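Harahap Institute Team Reports Method for Teaching Robots to Handle Magazines and Other Floppy Paper Goods

SULLMONT – Researchers at the Harahap Institute have published a method that lets a robot arm learn to pick up, turn and put down bound paper items such as magazines, catalogs and thin manuals after a short set of human demonstrations. The work was carried out with engineers from Stevent, a maker of sorting equipment for libraries and mail rooms, and is described in a technical report released in March.

The method, called Pernetti, needs 40 demonstrations for a new kind of item. The group's earlier system needed 400 to reach the same level on the same set of tasks.

Magazines are hard for robots. A closed issue lying on a table offers very little edge to grip, the cover slides over the pages under it, and the spine bends differently from the open side. A grip that works near the spine can fan the pages apart if it is tried at the opposite corner. Most systems in use today get around this with suction cups, which work well on glossy covers and poorly on worn or uncoated ones.

"We wanted to use a plain two-finger gripper, because that is what our partners already own," said Nafula Lema, who leads the project. "The question was how much the arm could learn from a camera near the gripper and a small number of good examples."

Pernetti splits each job into two stages. In the first, the system uses wrist camera views to estimate how the item is turned on the table and which side is the spine. In the second, it chooses an approach path and adjusts it as the fingers come closer. The two stages are trained on the same demonstrations but are scored separately, so that a poor estimate in the first stage can be found and corrected without retraining the second.

The demonstrations were recorded by people guiding the arm by hand. Each one starts with the item in a different position, and the operators were asked to vary the angle more than felt natural. According to the report, that instruction had a larger effect on the results than any change to the size of the model. When the team trained on demonstrations in which items were placed nearly square to the table, the arm did well on square placements and missed often on the rest.

Shahla Mohammadi, who ran the data collection, said the choice of covers also mattered. "If every cover has a big title at the top, the model starts to lean on the title," she said. "Then you give it a catalog with the title down the side and it picks the wrong edge. We mixed in text in several scripts, covers with portraits, covers with almost nothing on them, and a lot of issues that had been read many times."

The team tested the method on three tasks: sliding an item to the table's edge and lifting it, turning it to face a set direction, and stacking it on top of another item. Items used for testing were kept out of training. The report gives results for each task and lists the failures by type. The most common was a late slip, in which the fingers closed on the cover and the first few pages while the rest of the issue stayed behind. Stacking was the weakest of the three tasks, and the authors say it is not yet ready for use outside a lab.

Printed tablecloths were used on the work surface for part of the study. Regular patterns can confuse methods that look for straight edges, and the team wanted to know if a line in the cloth would be taken for the side of a magazine. It was, in early versions. The problem was reduced by adding demonstrations on patterned cloth and by giving the first stage three views of the item from slightly different heights – one view alone was not enough to tell a printed line from a paper edge.

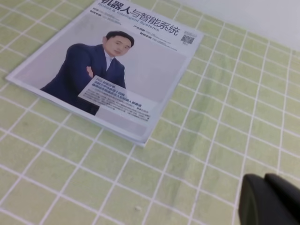
A wrist camera view of a magazine lying at an angle on a grid-patterned tablecloth, with part of the black gripper at lower right.

Stevent supplied the test bench and will try the method in a return-sorting station over the next 9 months. Évan Guillot, the company's head of product engineering, said the trial will be limited to lifting and turning. "Our customers get bins of mixed returns, and the thin items are what staff end up doing by hand," Guillot said. "We want to see how the system does through a full working day with material it has never seen."

The report also sets out what the method does not do. It does not open magazines or turn pages. It has not been tested on items wrapped in plastic, and it assumes that one item is lying flat with clear space around it. Overlapping items are the subject of a follow-up study led by Simin Jalali, which has begun recording demonstrations.

The demonstrations, training code and failure list are available to other research groups on request. The files include the camera views, arm positions and operator notes for each demonstration.

About the Harahap Institute
The Harahap Institute in Sullmont carries out research on robot handling of everyday goods. Its work covers paper, textiles and soft packaging.

About Stevent
Stevent designs and builds sorting and return equipment for public libraries, universities and mail rooms.

Media contact
Tatiana Malý, Communications Office, Harahap Institute
Requests for the report and the demonstration files should be sent to the same office.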